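Woldale bench notebook
12/04/2019
Towel folding, hand-held gripper, bench 2

Carrying on from the February entries. The question from Flanier is still whether a two-finger gripper can do a laundry fold well enough to be worth putting on an arm, or whether we should tell them to stay with flat sheets and tea towels. No arm today. All grasps by hand with the tool, so any trouble belongs to the fingers and the cloth and not to the planner.

Cloth is terry, white with a pale blue print (faces and the word "Kurumi"). I picked it over the plain white one on purpose. The Pilton tracker loses plain terry as soon as it creases, and a repeating print gives it something to hold on to. The drawback is that the motifs all look alike, so a match can jump by one repeat and the software will report it with full confidence. Needs a check against the hem.

Grasp type for this set is a pinch in the body of the towel, fingers either side, cloth bunched up into a fold between the pads. Corner grasps are a separate set and not started. 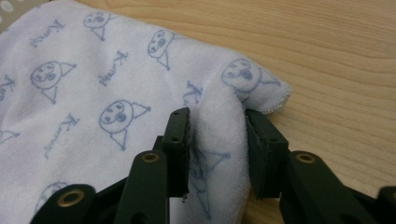
Notes on the pinch

The fold stands up tall and bends over at the top. Terry is stiff enough to do that, where the cotton sheet just flops. Good for getting a finger under, bad for estimating where the hem is, as the print on the ridge is stretched and the tracker reads it as a different scale.

Hem curls a little where it meets the table. If the arm goes in on a fixed height it will push the curl under and double the edge. Vachon's script assumes a flat hem. I have marked that line but not changed it.

Flat pads are fine for this weight of cloth. I would not trust them on a bath sheet.

Where it stands

The log is at 1,970 grasps over all cloths. Of today's last 7 on the terry, 2 picked up a second layer and 2 slipped on the lift. The other three held. That is no use to anybody with a basket of washing. A person does this without looking.

My view for the Flanier note: picking up a towel, yes, most days. Folding one to a standard a shop would put on a shelf, not yet, and the fingers are a smaller part of that than the tracking. Sorting is further off again.

To do
- corner grasps, same towel
- hem check in the tracker before any more body pinches
- ask Vachon about the fixed height
- try the thinner pads - they are in the drawer under the vise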